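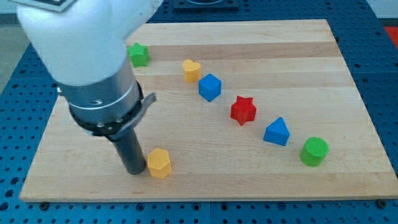
Section 4. Preparing the Cold Room for Apple Storage

4.1 Before loading

The Hirkar cold room must be cleaned, cooled and inspected before the first fruit of the season is brought in. Allow three full days for this work. The procedure applies to all late-keeping apple varieties. Pears are covered in Section 6.

1. Remove all bins, pallets and fruit left from the previous season.
2. Wash the floor and walls with clean water and a food-safe detergent. Rinse and leave the door open until all surfaces are dry.
3. Inspect the door gasket along its full length. Replace it if it is cracked or flattened. The replacement gasket is part no. 541.
4. Close the door and set the controller to 2 °C. Hold this temperature for 24 hours.
5. Compare the controller reading with a separate thermometer placed at the center of the room. If the two differ by more than half a degree, adjust the sensor offset as described in Section 9.

Caution: Do not enter the room while the evaporator fans are being serviced. Switch off the main isolator and attach a lockout tag.

4.2 Loading the fruit

1. Load only sound, dry apples. Set aside any fruit with bruises, broken skin or missing stems for immediate sale or pressing.
2. Stack bins no more than six high. Leave a gap of 200 mm between the bins and the walls on every side.
3. Place the bin runners parallel to the air flow from the evaporator.
4. Bring in no more than one fifth of the room's capacity per day. Faster loading will raise the room temperature and shorten storage life.
5. Enter the orchard block, variety and picking date of each bin on the storage card.

Note: Fruit from the Skornau and Gulyás blocks ripens at different rates and must be kept in separate rows, with the earlier fruit nearest the door.

4.3 Checks during storage

Temperature and relative humidity are to be read twice daily and entered in the log. Humidity should remain between 90 and 95 percent. If it falls below this range, wet the floor lightly and read again after two hours.

Take a sample of ten apples from each row every two weeks and cut them across the core. Browning of the flesh or core must be reported to the storage supervisor, Viktória Dobos, on the same day. The affected row is to be sold first.

Caution: Do not store onions, potatoes or cut flowers in the same room as apples.

Section revised Oct 5, 2023. Approved by Máté Kovács.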